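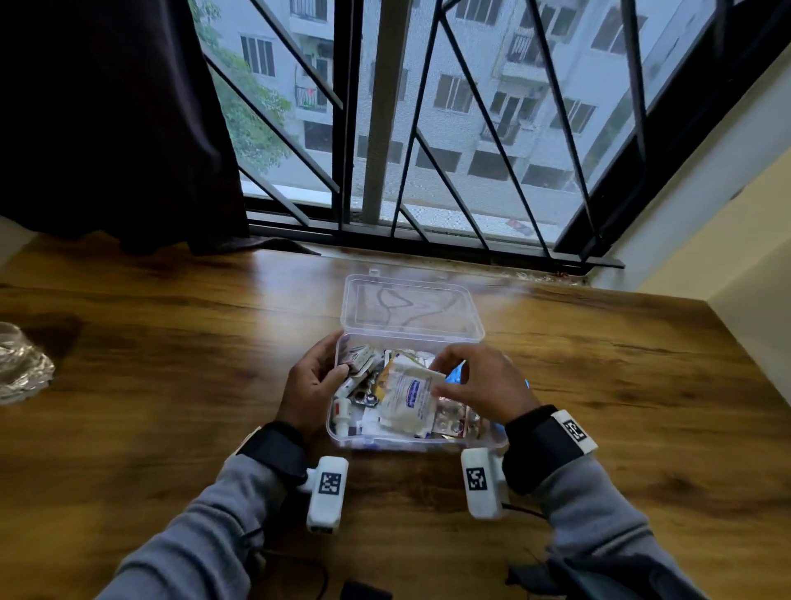
The medicine box on the table by the window, lid open.

Every January I go through the medicine box. It takes most of a morning, mainly because I read all the leaflets again. The box is clear plastic with a hinged lid and it lives on top of the wardrobe, which is a bad place for it if you need a bandage in a hurry, but it keeps it out of the bathroom. The bathroom in this apartment gets steamy and the tablets used to come out of their cartons with the foil gone dull.

I do the sorting at the table by the window so I can read the dates. They stamp them into the end of the blister strips and on some of them you have to tilt the strip to see anything. If I can't read a date and the carton is gone, the strip goes in the bag for the pharmacy. I used to keep those and guess.

The box was too full this year. I could get the lid down but only by leaning on it. A lot of that was paper – empty cartons I had put back in, and leaflets folded up so badly they took more room than the tablets. I kept one leaflet for each thing and flattened the cartons for recycling.

What went:

- a cough syrup from Pikaver that had leaked around the cap
- throat lozenges, two open packs, stuck together
- a cream with no label left on it
- an elastic bandage that had lost its stretch
- travel sickness tablets from the trip to Tistuden, well past their date

What stayed was the usual. Painkillers, antacids, plasters, gauze, a thermometer, the good tweezers. I also keep small packets and sachets, and those are the hardest to keep in order because they slide down the sides and end up underneath everything. This time I stood them up along one side with a rubber band around them. We'll see how long that lasts.

I don't flush anything or put it in the trash. The pharmacy on Kekana Street takes old medicine back over the counter and has never asked me any questions about it. You leave the outer cartons at home and bring the rest in a bag. They don't take thermometers or needles there, so check before you carry those over.

I wrote a list of what is in the box with the dates next to each thing, 22 lines, and taped it inside the wardrobe door. I did the same last year but put the list in the box, where it got buried. Two things on the new list run out in February, so I will have to get the box down again sooner than I wanted.

Still to buy: burn gel, more of the wide plasters, and a smaller box for the car. The one I had in the car cracked along the hinge over the summer and I have been using a bread bag.

Last updated: 4 Jan 2022

Recent posts
Descaling the kettle again
Two nights in Primska with one bag
Shelf liner, and why I took it all out
What I keep in the hall drawer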